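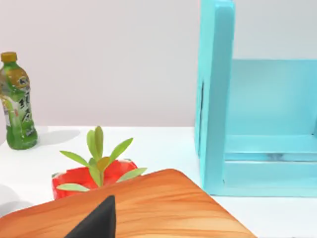 4. 手先カメラの設定と指先の確認(シミュレーション版)

この章では、Clakikアームの手先カメラを、卓上セル「Plodport」の中で設定する方法を説明します。実機のセルを使う方は、第7章を先に読んでください。第3章の関節原点の設定がまだ終わっていない場合は、この章の作業を始めないでください。

4.1 始める前に用意するもの

・Plodport本体のソフトウェア(起動画面の右下に版の番号が出ます)
・シーンファイル「Gostano」
・Clakikアームの設定ファイル
・空き容量3,405 MB以上の保存場所

Gostanoのシーンには、まな板、赤い鉢の植物、緑茶のボトル、水色の棚が入っています。物の位置は、この章が終わるまで動かさないでください。動かしてしまったときは、「シーン」メニューの「初期配置に戻す」を選びます。

4.2 シーンを読み込む

1. Plodportを起動し、「ファイル」から「シーンを開く」を選びます。
2. 一覧からGostanoを選び、「読み込み」を押します。
3. 左下の表示が「準備完了」に変わるまで待ちます。その間、ほかのボタンは押さないでください。
4. 「アーム」タブを開き、Clakikの設定ファイルを指定します。
5. 「原点へ移動」を押します。アームが止まったら、関節の値がすべて緑色で表示されていることを確認します。

注記:値がひとつでも赤色のときは、第3章の3.4に戻ってください。赤色のまま進むと、次の節で保存する値が正しくなりません。

4.3 カメラの向きを合わせる

1. 「カメラ」タブで「手先」を選びます。
2. 「姿勢」の一覧から「確認姿勢A」を選び、「実行」を押します。
3. カメラの画面に、黒い指の先端が下から上向きに出ていることを確認します。指は先が細いくさびの形に見えます。
4. 指の先端が、まな板の手前に重なって見える位置にあることを確認します。先端の向こうには鉢の植物があります。
5. 左にボトル、右に棚の側板が見えることを確認します。ボトルは左端が少し切れていますが、この姿勢ではそれで正常です。棚も、上と右が画面の外に出ます。
6. 見え方が章の最初の図と大きく違うときは、「回転」の値を1ずつ変えて合わせます。一度に大きい値を入れないでください。
7. 合ったら「カメラ位置を保存」を押します。

注意:「カメラ位置を保存」は、前に保存した値を上書きします。前の値が必要な場合は、先に「書き出し」でファイルに残してください。

注記:指がまったく見えないときは、「表示」メニューの「アームを隠す」にチェックが入っていることが多いです。チェックを外してから、手順2をもう一度行います。

4.4 指先の基準点を登録する

指先の基準点は、把持の計算に使う大切な値です。カメラの位置を変えたあとは、必ず登録をやり直します。

1. 「ツール」タブを開き、「指先の基準点」を選びます。
2. カメラの画面を拡大し、黒い指のいちばん細いところをクリックします。十字の印が付きます。
3. 印が指の外にあるときは、矢印キーで動かします。Shiftキーを押しながら動かすと、細かく動きます。
4. 「登録」を押します。
5. 「検算」を押し、結果の欄を読みます。点数が92以上なら合格です。92より低いときは、手順2からやり直してください。

注意:まな板の木目には、明るい筋と濃い筋があります。自動検出を使うと、木目の筋を指の輪郭と間違えることがあります。このシーンでは自動検出を切り、手で登録することをおすすめします。

4.5 接触の判定範囲を設定する

1. 「安全」タブで「接触判定」をオンにします。
2. 対象の一覧で、まな板、鉢、ボトル、棚のそれぞれにチェックを入れます。
3. 植物の葉は「鉢」と別の項目です。長い葉は横に広がり、下の葉は鉢の縁より外に垂れています。葉にもチェックを入れてください。
4. 棚については、「側板」「背板」「底板」を別々に選びます。三つとも選んだ状態が標準です。
5. 「適用」を押します。

鉢と棚の側板の間には、物がない白い天板の部分があります。試運転の経路は、はじめはこの部分の上を通るように作ってください。まな板の右の角と棚の間はせまいので、最初の試運転には向いていません。

4.6 試運転

1. 速度を「低」にします。
2. 「試運転」を押し、アームが確認姿勢Aから動き始めるのを見ます。
3. 動いている間は、「停止」ボタンの上にマウスを置いておきます。
4. 終わったら「記録」タブを開きます。正常に終わった場合、記録は1,548行になります。
5. 記録の最後の行に「END」があることを確認し、ファイルを保存します。

注意:低速の試運転で接触の警告が出た場合、速度を上げて再実行しないでください。4.4の登録からやり直します。

4.7 よくあるエラー

E-209 カメラの位置が保存されていません
4.3の手順7を行ってから、Plodportを再起動します。再起動しないと、エラーの表示が残ることがあります。

画面が全体に白い
カメラが天板に近すぎます。「原点へ移動」を押してから、確認姿勢Aをもう一度実行してください。

ボトルのラベルがぼやけて見える
表示の品質が「軽い」になっています。設定の値には影響しませんが、気になる場合は「標準」に変えてください。

「検算」の点数が毎回変わる
アームが完全に止まる前に押している可能性があります。左下の表示が「停止中」になってから押してください。

4.8 設定の控え

作業が終わりましたら、次の項目を作業記録に書いてください。

・カメラの回転の値
・指先の基準点(横、縦)
・検算の点数
・接触判定の対象
・作業した人の名前

この章の内容についての質問は、Noguchiサポート窓口の星野(Haruto Hoshino)までお送りください。そのとき、4.6で保存した記録ファイルを一緒に付けていただくと、早く調べることができます。

改訂:2023/7/31 4.5に葉の項目を追加しました。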